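**Perception and planning, weekly meeting**
5/23/18

Present: W. Bachmann (chair), F. Aebischer (minutes)

**1. Marker tracking**

Aebischer has moved the pose filter out of the Volero process and into its own node. Both grippers are now tracked separately, each by the ID of its own marker. When a marker is lost the filter coasts for up to 7 image updates and then flags the pose as invalid. Bachmann asked that invalid poses stay in the log with the flag set. Agreed.

The checked tablecloth was discussed as a source of false candidates. The square detector proposes cloth squares before the ID check rejects them, which costs time. Aebischer will add a minimum border contrast test ahead of decoding.

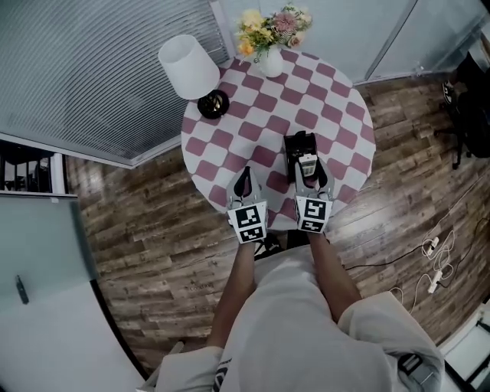
Which clock does the planner use when the tracker and the joint states disagree?

The planner uses the joint state clock. Tracker poses are interpolated to it on arrival, and a pose with no neighbour on both sides is dropped.

**2. Bustus planner**

Replay of the 3,000 stored grasp requests finished on the current branch. Two requests ended with no path and no error code. Both have a goal pose inside the table collision margin. Bachmann wants the goal check to run before sampling and to return a proper code.

**3. Tooling**

Auer still writes gripper width in millimetres and Ninilus reads metres. The conversion goes in the Ninilus loader, with a unit field in the file header. Old files without the field are to be read as millimetres.

**Actions**

- FA: contrast test, unit field
- WB: goal check, error code list
- FA: rerun replay after WB merges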